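**Ticket n° 40 – Vaisselle de l'espace commun : gobelets qui restent coincés et pile instable**

- **Demandeur :** Shona Lockyer, site de Kedton
- **Traitement :** Boris Hájek, services généraux
- **Ouverture :** 17 mai 2018
- **Catégorie :** Mobilier et petit équipement / vaisselle
- **Priorité :** normale
- **État :** résolu, sous réserve du point 5

### 1. Objet de la demande

La demanderesse signale que les gobelets du service Rokulis, livrés au site de Kedton en janvier, se coincent les uns dans les autres après le passage au lave-vaisselle. Deux gobelets ont dû être retirés du service à la suite de tentatives de séparation à l'aide d'un couteau. Elle ajoute que les bols, empilés sur l'étagère haute avec les gobelets par-dessus, glissent lorsque la porte du placard est refermée.

Il est demandé aux services généraux d'indiquer si le service peut être conservé en l'état ou s'il convient de solliciter un échange auprès du fournisseur.

### 2. Premières vérifications

Le contrôle a porté sur les pièces disponibles dans le placard, puis sur celles qui se trouvaient encore dans le lave-vaisselle.

Les gobelets, légèrement tronconiques, s'emboîtent profondément lorsqu'ils sont rangés encore humides. L'eau retenue entre les parois suffit à les bloquer. Des gobelets parfaitement secs se séparent à la main sans effort particulier. Aucun défaut de fabrication n'a été relevé sur les exemplaires examinés.

Les bols sont évasés et peu profonds. Empilés entre eux, ils tiennent correctement. L'instabilité apparaît lorsqu'un gobelet est posé sur la pile du haut et que l'étagère reçoit un choc. Les plateaux étaient quant à eux rangés debout contre la paroi du placard et repoussaient la pile vers l'avant.

### 3. Mesures essayées

**Essai A : feuille de papier absorbant entre les gobelets.** Efficace, mais contraignant. Les feuilles n'ont pas été remises en place par les utilisateurs dès le lendemain. Mesure abandonnée.

**Essai B : gobelets retournés sur l'étagère basse.** Le blocage disparaît. En revanche, la place manque pour les assiettes, qui doivent alors être déplacées dans le meuble de l'entrée. Mme Lockyer a fait part de son désaccord sur ce point, le meuble étant réservé aux fournitures Drastolik. Mesure non retenue.

**Essai C : rangement par ensemble.** Chaque plateau est posé à plat et reçoit un bol, lequel reçoit un gobelet debout. Les gobelets ne sont plus emboîtés et les plateaux ne poussent plus les bols. Cette disposition demande davantage de surface, mais l'étagère centrale y suffit dès lors que les carafes sont transférées au-dessus de l'évier.

L'essai C a été retenu d'un commun accord avec la demanderesse.

### 4. Consigne applicable

1. Laisser les gobelets sécher entièrement avant tout rangement.
2. Poser le plateau à plat, rebord vers le haut.
3. Placer le bol sur le plateau, puis le gobelet debout dans le bol, ouverture vers le haut.
4. Ne pas superposer deux ensembles complets.
5. En cas de gobelets bloqués, verser de l'eau froide dans le gobelet intérieur et tremper le gobelet extérieur dans de l'eau tiède, puis séparer par une légère rotation. L'usage d'un couteau ou de tout autre outil est proscrit.

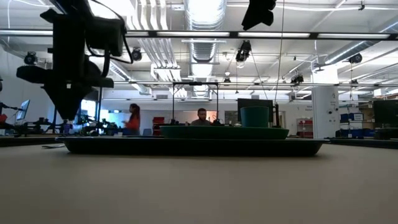

*Fig. 1 – Ensemble de référence : plateau vert foncé, bol vert, gobelet bleu-vert.*

La différence de teinte entre le plateau et le bol est sans incidence sur la présente demande. Les pièces de rechange devront toutefois être commandées sous leur référence propre, le fournisseur classant les verts séparément.

### 5. Échanges et suites

**B. Hájek :** La consigne a été affichée à l'intérieur de la porte du placard. Merci de confirmer que les carafes peuvent rester au-dessus de l'évier.

**S. Lockyer :** Confirmé pour les carafes. Aucun nouveau blocage ne m'a été signalé. Je souhaite néanmoins que les gobelets mis au rebut soient remplacés avant la réunion avec la société Faulkner, pour laquelle 13 couverts sont prévus.

**B. Hájek :** Demande de remplacement transmise aux achats, dans la teinte d'origine. Un échange complet du service ne se justifie pas et ne sera pas sollicité.

**S. Lockyer :** Pris note. Le ticket peut être clos à réception des gobelets.

**Point en attente :** livraison des gobelets de remplacement, à contrôler par le demandeur dès réception. Toute pièce ébréchée est à signaler sur le présent ticket, sans ouverture d'une nouvelle demande.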